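Drornen Textile Care - Vacancies

Towel Folding and Inspection Operative (two posts)
Location: Trundport finishing unit
Reference: 2999
Hours: early and late shifts, rotating fortnightly
Closing date: 2018-03-26

The finishing unit at Trundport handles bath linen for hotels, leisure centres and care homes. Towels arrive from the dryers in cages and are inspected, folded, stacked and banded by hand. Output is 4000 pieces per shift across the unit. The posts are permanent after a probation period ending in December.

Main duties

Lay each towel out on the inspection table and check pile, border and hem on both faces.
Reject pieces with pulled loops, staining, frayed hems or a border that has shrunk more than the pile.
Fold to the customer's pattern. The Qureshi contract uses a three-way fold with the border outwards; all other work is folded in quarters.
Stack in tens, band, and label with the batch number.
Record rejects by fault code at the end of each cage.

Borders are the most common source of rejects. The flat woven band has no pile and takes up less water than the body of the towel, so it can pull in during repeated washing. The edge then waves and the towel will not fold square. Operatives are trained to check this edge first, with the towel flat and no tension on it.

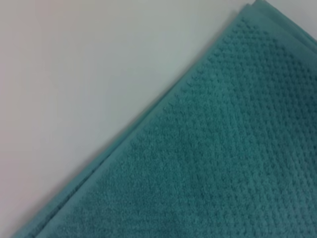

Teal terry towel, flat woven border along the edge.

Coloured stock is graded separately from white. Shade is compared with the Bruvovus reference card for that customer, under the lamps at the end of the line. Applicants must pass a colour vision test, arranged by us at no cost to the applicant.

Person specification

Essential: able to stand for a full shift; able to read and write batch records in English; careful and steady at repeated work.
Desirable: previous work in a laundry, linen room or garment factory; knowledge of fault codes.

Full cages are moved by two people. A stack ready for banding must not be lifted above shoulder height - the shelving is set out with this in mind.

Selection

Shortlisted applicants will be asked to fold and grade 70 mixed towels at the unit. The trial is untimed and is paid at the normal hourly rate. Overalls and safety shoes are supplied.

To apply, send a work history and a short statement (no more than 200 words) to the Trundport office, quoting the reference above. Paper forms are held at reception.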